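Okay, good morning again, and thank you for staying past the coffee. My name is Hermine Berchtold and I look after the house rules for home robots at Brerkholm, and I promise I'll keep this part friendly.

(pause, let people sit)

Rule one – people come first. If somebody is at the table, the arms stay slow and low, and we go around the long way even when it costs us time. Paora Sheehan fought me on this in February and he has been very gracious since.

Rule two – doors. A fridge door swings wide and takes the space your arm was planning to use. Open it, stop, look again, then reach. Leopoldo's team at Pometti has this as check 40 on their sheet, and I would move it up to 2.

Rule three – the floor. Boxes, bags, slippers, cables. Please log what's down there before you drive, every single run. We have 1082 runs logged so far and I'd love to reach 2000 before I retire!

(slow down here, give them time to look, then ask which rule they would apply first)

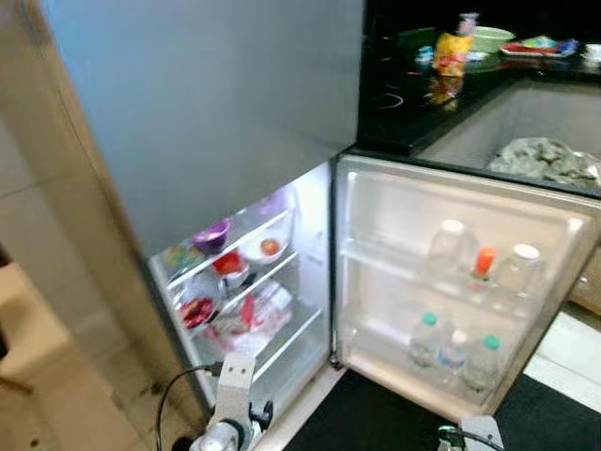
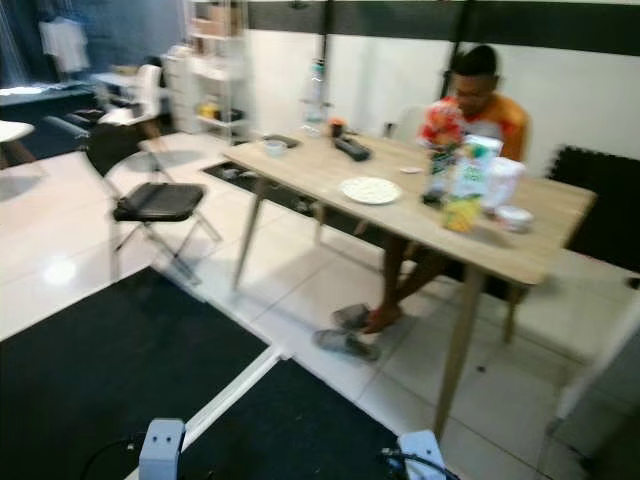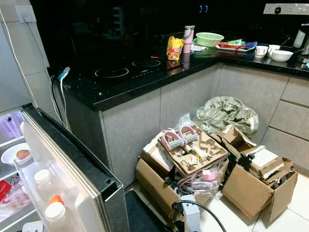 Kitchen with the fridge open, the dining table, and the counter with boxes on the floor.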